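Cindeo Bin Kit
Recording package for grasp learning on a single arm

Product page | Specs | Downloads | Ask us

If you want a robot to pick things it has never met before, you need examples, and lots of them! The Cindeo Bin Kit is what we put together at Morholm after years of building the same setup again and again for our own work. It turns one industrial arm and one bin into a station that keeps on recording attempts – good ones and bad ones – while you get on with something else.

Every attempt is saved as one record: the view of the bin before the move, the grasp the system chose, the path of the arm, and the view afterward. Misses are kept with the same care as clean picks. We love the misses, really, as a model learns a lot from a comb that slips or a sponge that folds.
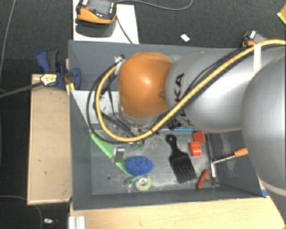
Variety matters more than neatness. Tape, pens, combs, sponges, small hand tools – a mix of hard, soft, shiny and thin things gives you far better examples than a bin full of matching parts. Stir the contents between sessions and swap a few items whenever the success rate starts to climb.

The Cattaneo recorder that comes with the kit starts a new file by itself after every 3000 attempts, so a long night never ends up in one giant lump. You can label by hand, or let the before and after views do the first pass and only check the doubtful cases (this is what we do).

In the kit
Cattaneo recorder software, one seat
Fixed camera and mount
Calibration board
Starter set of 34 objects
Sample recordings, 2200 attempts

Not included
Robot arm, gripper, bin, table

Setup guide: 9 pages, PDF
Ships from: Sedton
Next batch: October

Already have a camera you like? Write to us and we'll quote the kit without one.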